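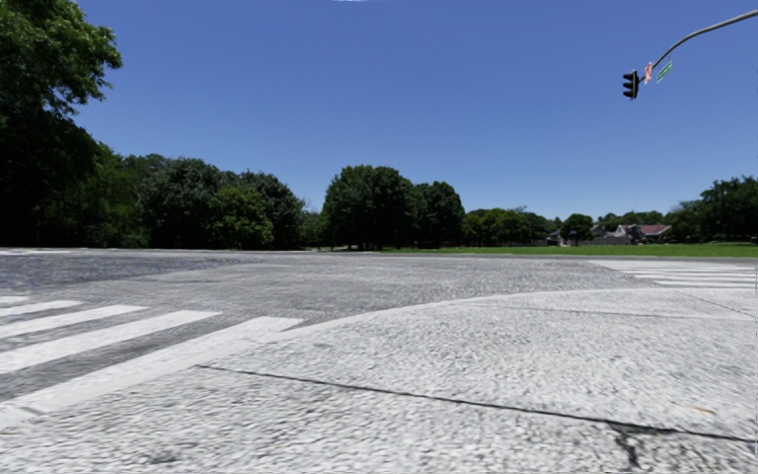 Automation at the Kemeys depot

Category: Automation and work > Street logistics
8 comments | 18 shares

The Kemeys depot is a parcel delivery site operated by Lindetti. It is known mainly for replacing part of its foot delivery work with small wheeled robots that travel on pavements and cross roads at marked crossings. The robots run on Ziris, a route-keeping program, which is prepared and checked in a simulated street environment called Skellus before any change is released to the machines on the street.

The depot handles light parcels only. Heavy goods, signed-for items and deliveries above the ground floor remain with human staff.

Background

Before the change, Kemeys was a walking depot. Each worker loaded a trolley in the morning, followed a fixed round, and returned at midday for a second load. Rounds were learned by walking them with an experienced colleague, and very little was written down. Knowledge of kerbs, gates and awkward entrances was held by the people who used them.

Lindetti introduced the first robots in November, on the shortest rounds. Walking rounds were then withdrawn in stages. The company and the staff side agreed that no round would be withdrawn until the same route had been driven in Skellus 200 times without a stop requiring outside help. The figure was later raised to 225 for routes containing a signalled crossing.

Division of tasks

The work formerly done by one person on one round is now split between four functions.

Loading. Parcels are weighed, scanned and placed in the robot's compartment by hand. Orientation matters, as a parcel that shifts will change the balance of the machine on a ramp. Loaders work from 6 am.

Street attendance. Attendants cover a district on foot or by bicycle. They free stopped robots, change wheels, and complete deliveries the robot cannot make.

Remote supervision. Supervisors sit at desks in the depot. One supervisor is responsible for up to 8 robots. The robot asks for a decision when its own estimate of the route falls below a set level of confidence, and the supervisor either confirms the proposed path, draws another or orders a halt.

Route review. Reviewers work wholly in Skellus. They set up a street, drive the Ziris program through it and mark the places where it behaves poorly. Most were formerly on walking rounds.

Route review

A review session begins with an empty street. Traffic and pedestrians are added only after the bare route has been passed, so that faults in reading the ground are not confused with faults in reading other road users. The principal surfaces are rough-grained paving, smooth asphalt, painted crossing stripes and grass verge. The program must tell these apart by their appearance and must hold its line where one meets another.

Corners are treated separately. At a rounded corner the edge between footway and road changes direction continuously, and a robot which cuts the curve will enter the carriageway before it reaches the stripes. Reviewers mark the point at which the turn should begin and a second point at which it must be complete. Where two crossings lie close to one another, the intended one is marked and the other is recorded as a possible false target.

Joints and cracks in the paving are a common source of error. A long dark line running across pale ground can be taken by the program for a kerb, in which case the robot slows, stops, or follows the line away from its route. The standard remedy is to mark the line as flat and to repeat the run with the sun in a different position.

Open paved areas present the opposite difficulty. There is no kerb close at hand to follow, and the program has to take its position from objects further off, such as lamp posts, building corners and tree trunks. Thin posts standing against dark foliage are hard to separate from their background. Reviewers therefore choose fixed reference objects of several heights and note which of them can be lost in shade. Strong sunlight on pale stone is tested as a separate condition.
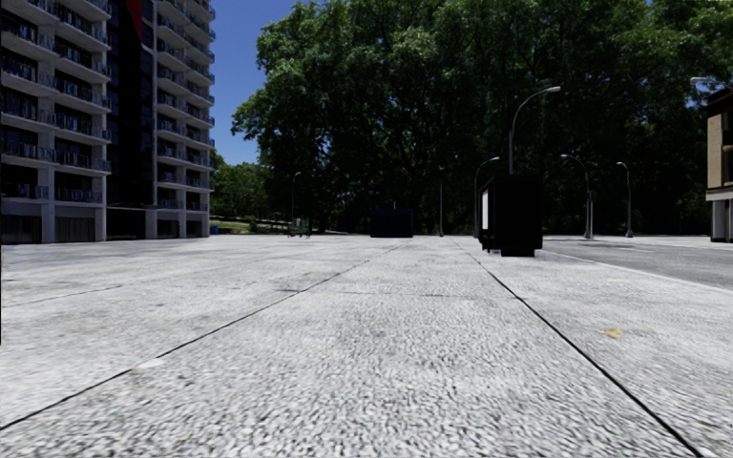

One reviewer told the depot newsletter that the job uses the same knowledge as a walking round but "takes it out of your feet and puts it in a list". The same account noted that reviewers often found faults by asking where they themselves would have slowed down with a full trolley.

Effects on staff

Physical load. Walking distance has fallen for all groups except attendants. Complaints of knee and back strain have become less frequent among former walkers. Complaints of eye strain and stiff necks have risen among supervisors and reviewers, and desk periods are now limited to two hours before a break.

Attention. Remote supervision consists of long quiet periods broken by requests that must be answered quickly. Supervisors have described this as more tiring than continuous work. A trial in which supervisors and loaders changed places at midday was kept on as the normal arrangement.

Skill. Reviewers receive 18 days of training, part of it spent with attendants in the street. The depot does not require previous computing experience. New staff who have never walked a round take longer to reach the expected standard in route review, and Lindetti has kept two walking rounds open partly for training purposes.

Pay. Reviewers and supervisors are graded above the old walking rate. Attendants were first placed on the walking rate, a decision disputed by the staff side on the ground that attendants carried tools and worked alone. The grades were later merged.

Contact with the public. Former walkers have reported the loss of daily contact with customers as the change they noticed most. Attendants have the opposite experience, being stopped frequently by passers-by with questions about the machines.

Limitations

Performance in Skellus does not fully predict performance outdoors. Wet leaves, temporary barriers and badly parked vehicles are represented only in part. Routes that have passed review are therefore followed by an attendant for their first week in service. Faults recorded by attendants are passed back to the reviewers, who rebuild the place concerned and add it to the set of streets on which later versions of Ziris are run.

See also

Pavement delivery robots
Remote supervision
Simulated street testing
Shift rotation

Contact the editors | Copyright and reuse | Back to top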